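Care of the Shared Sorting Bin
Workshop Guidance for Residents and Members

The metal bin on the workshop table is provided for small items that have been left on benches and shelves at the end of a working session. It serves its purpose well when it is emptied regularly and kept reasonably clean. The following guidance replaces the sheet issued in October and applies to all users of the Zamora household workshop.

What belongs in the bin

Items placed in the bin should be dry, closed and small enough to lie below the rim. Rolls of tape, brackets, offcuts of metal, toy building pieces and sealed packets are all acceptable. Liquids, blades without a guard and open tubes of adhesive are not. Food packaging should be thrown away at once, even when it appears to be empty, as crumbs and grease will attract insects.

Foil packets deserve particular attention. Many kinds of workshop supplies are sold in foil, and a crumpled packet is easily mistaken for trash. Users are asked to read the label before discarding one. If the packet still holds material, fold the open end over twice and secure it with a clip.
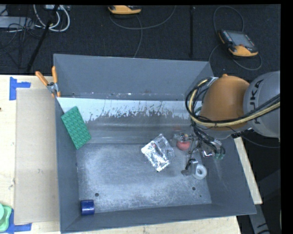
Tape should be stored flat on its side, away from dust. A roll that has picked up grit along its edges will not tear cleanly and should be wiped with a barely damp cloth before it is returned to the rack. Cylindrical objects roll when the bin is moved and are best removed first.

Sorting the contents

The bin is to be sorted every 2 weeks. Begin with the largest pieces, such as flat plates and panels, and lean them to one side. Next take out hardware, including brackets, and return it to the labeled drawers. Small round objects should be collected last in a shallow dish. Anything that remains unclaimed at the following sorting may be given away.

Clamps should be checked each time. Test the grip by hand, and replace any clamp whose pads have hardened. Spare clamps are kept in drawer 4.

Cleaning the metal

A chalky, pale film on gray metal is a common sight in workshops where plaster, filler or sanding dust is present. Remove loose dust with a soft brush before any water is used. Wash the floor and sloping walls with warm water and a small amount of dish soap, working from the top down. Stubborn spots may be covered with a wet cloth for a few minutes and then rubbed with a nylon pad. Steel wool is not permitted, as it scratches the surface. Dry the seams thoroughly, along with the edges of any drainage holes.

Protecting the table

A sheet of cardboard laid beside the bin will spare a wooden tabletop from scratches during sorting. Replace the sheet when it becomes soft or stained. Tape used to mark positions on the wood should be peeled back slowly at a low angle, and any residue removed with soapy water.

Questions may be addressed to Alaric Bellamy at the workshop desk.

Related items
Removing Adhesive Marks from Wood
Drawer Labels: A Standard Format
Storing Clamps and Hand Tools
Safe Disposal of Fillers and Plaster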